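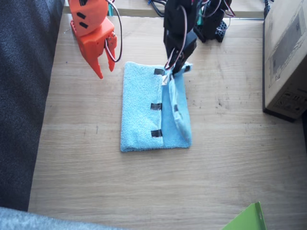
Towel folders wanted – Plomau linen room, Traltasby

Casual, mornings, 6 am start. Through to end of May, maybe longer. Small blue terry towels mostly, flat fold, in half and in half again. Corners matter. Our biggest client, Quaye pool, sends back anything crooked.
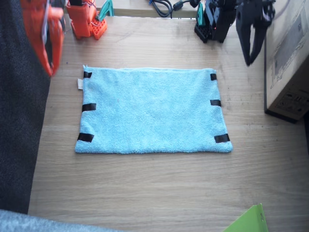
Light blue terry, laid flat.

Pay is $38 an hour, 48 towels to a bundle. No experience needed, we'll show you. You'll be standing most of the shift so wear decent shoes. Bring a jumper, the room's cold til nine.

Must be ok with repetitive work – and fussy about edges. Smooth it out first, then fold. Not the other way round.

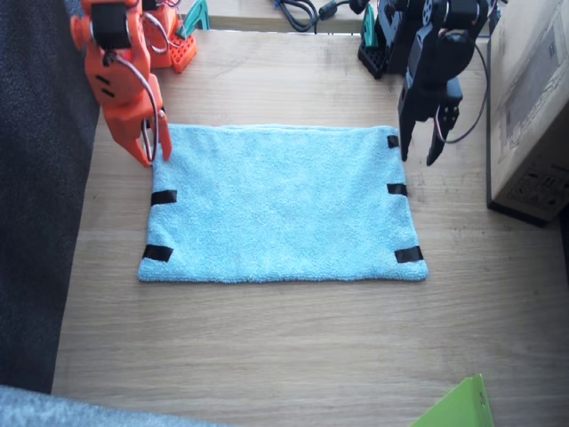

Raili Seppälä says the first bundle is the slow one and your hands pick it up by the second day, just don't rush the hems.

Paid trial, two hours, at the Flerkodton Road door. Parking round the back, buzz 230 for the linen room. Bring photo ID and bank details.
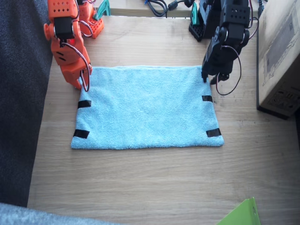
Shifts are four hours, tea break in the middle. School-hours people welcome, let us know which mornings suit. To apply text your name and availablity to extension 2342 via the front desk, or just drop in before noon and ask for Raili.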